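Clear objects again

We finished the second round of training for the Stokier policy in November. The first round used 147 demonstrations, nearly all with opaque things like cups and boxes. For the second I added 113 more, and every one of them had a clear plastic bag on the table somewhere.

The old policy treated the bag as bare table and drove the fingers into it. With the new data it slows down near the film and comes in from the open side. On 165 test runs the grasp failures dropped by up to a third, depending on how the bag was lying. Bags with a visible edge are much easier – I think the network is mostly following the trim.

I tried masking the trim out in training and the gain went away, so that guess is probably right. Bags with no trim at all are next.
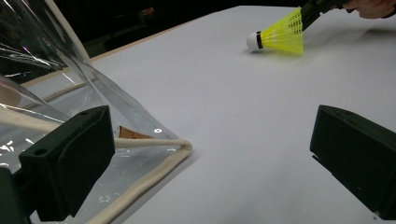 Wrist view with the clear bag, its cream piping and the yellow shuttlecock.

The code is still a mess. I'll put it up once the Drukero loader is cleaned out.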